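**Skurnitz hands on the Tismont torso: worth it for garment folding?**

**lintroller**

Looking for opinions before I sign anything. We do returns processing for small clothing sellers, mostly T-shirts and light sweats. Stestport quoted us a package: the Tismont two-arm upper body, a pair of Skurnitz multi-finger hands, and the Wan teaching software on a yearly license. We would start in February.

The rep says it can fold a shirt from a pile. I have only seen their demo reel, which is sped up. Has anybody run this with real shirts?

**dkowal_83**

We had the same torso on a 19-day evaluation. We used plain two-finger grippers, so I can't speak to the hands.

The arms are fine. Reach is good for a normal table. Get the table height right before you teach anything, because we moved ours down a bit in the second week and most of what we had taught stopped being useful.

For flat shirts I would not pay extra for fingers. Two fingers can pinch a hem.

**pressroom**

Disagree with the last line. Two fingers can pinch a hem if the hem is where you expect it. Out of a returns bag it never is. A wider hand can press down on the cloth and then gather it, and that saves a lot of failed picks. We changed over last year and I would not go back.

Support is my complaint. I opened a ticket with Stestport about a finger that stopped closing all the way and got a reply on the fourth day.

**dkowal_83**

How many failed picks before and after? People say "a lot" and then it's hard to compare.

**pressroom**

I logged it. 610 shirts with the old grippers, 83 needed a person to step in. I don't have a log that long for the new hands. So far it is better than that, and I'll post when I have the same number of shirts.

**dkowal_83**

Fair enough. I'd still like to see it with dark shirts. Ours had trouble with black and navy.

**lintroller**

Thanks both. Our stock is maybe half dark, so that matters. What does "needed a person" mean for you, a full restart or just straightening the shirt?

**pressroom**

Mostly straightening. You pull the shirt flat and let it go again. A restart if it dropped over the side.

**Biljana Shehu**

I do integration work and have set up this package for two customers. I don't sell it and I don't get a commission.

- The Skurnitz hands are good at holding fabric and slow at letting go of it. Leave time for the release in your cycle.
- Route the wrist cables early. The stock loop sticks out at the side and will catch on a bin or a rack if you put one close to the arm.
- Wan is easy to learn. One of my customers had a shift lead teaching folds after two afternoons. Exporting your data from it is clumsy, and you should ask for that in writing.
- Do not buy the extended warranty until you have read what it says about fingers. In the version I saw, fingertips counted as wear parts.

On fingers or no fingers, I am closer to pressroom. If every shirt comes to you flat, save the money. If they come crumpled, pay for the hands.

Garment work with multi-finger hands on both arms: 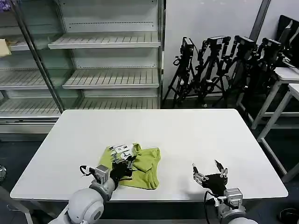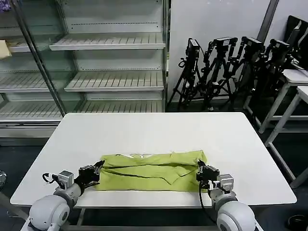 The price you were quoted probably has one day of on-site setup in it. Ask for three. One day gets you a moving robot and no folds.

**lintroller**

It says one day, yes. Each extra day is listed at 367 on top, plus travel. I'll ask them to put two more in.

**dkowal_83**

Ask for a trial with your own shirts first. They did it for us, but only after I asked twice. Bring the worst ones, inside out, one sleeve in.

I still think you could start with the cheap grippers and add hands later. The mount is the same.

**Biljana Shehu**

The mount is the same but the taught folds don't carry over. You would be teaching everything again, so the cheap route costs you that time. For three or four folds it is no big deal. For a long list of garment types I would choose once.

**pressroom**

Agree with that. Took us most of a month to redo ours.

**lintroller**

We have five folds, six if we count the hooded ones. I'm going to ask for the trial with the hands and bring a bag of dark returns. I'll also ask about the fingertips and the data export. Will post what they say.

**dkowal_83**

Please post the cycle time too, bag to stack, with no speeding up.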